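Home | Notebook | Stores | Contact

Wednesday, after lunch

Spent the morning on the soft seating corner, which has been annoying me for weeks. Everything small ends up under or beside the upholstery - pens, cable ties, the cap off my good marker - and then it stays there until somebody loses patience. Today that was me!

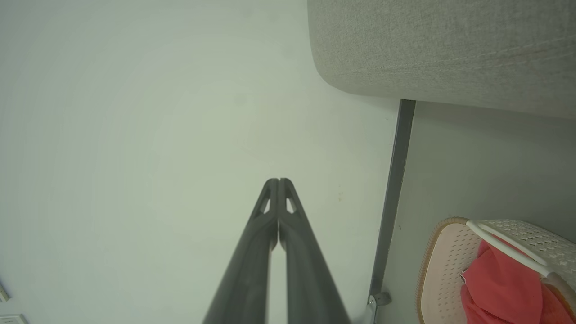
I went round the edges first with the flat brush and then a cloth, and I'm leaving the grey fabric alone until Iolo Powell finds the upholstery nozzle (he swears it went to Lougher with the other vacuum). No sprays on it in the meantime please, I'd like to see how far plain brushing gets us.

Then storage. Ngan-ling Huang wanted lidded boxes, I wanted something open that you can chuck things into as you walk past, and we went back and forth over it for most of a tea break. Open won, for now.

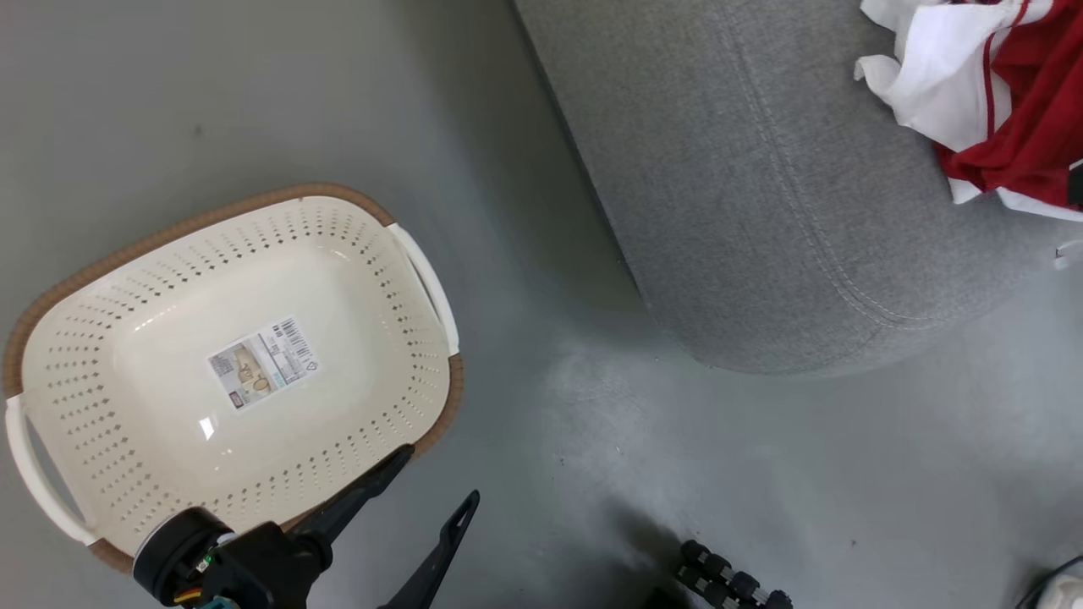

I do like the brown rim, it looks a bit less like a stockroom. Small stuff will poke through the holes though, so screws and the like stay in the Grison drawers. The label needs to come off before we start filling - warm soapy water first, and go easy with the scraper. Plan is to try it for 3 weeks and then argue again.

Still to do: ask Iolo about the nozzle, find a home for the cushions.

Comments

Ngan-ling: I still say lids. Dust!

Iolo P: Nozzle is in my car, sorry. Will bring it in.

Ngan-ling: Can we have a second one for cloths?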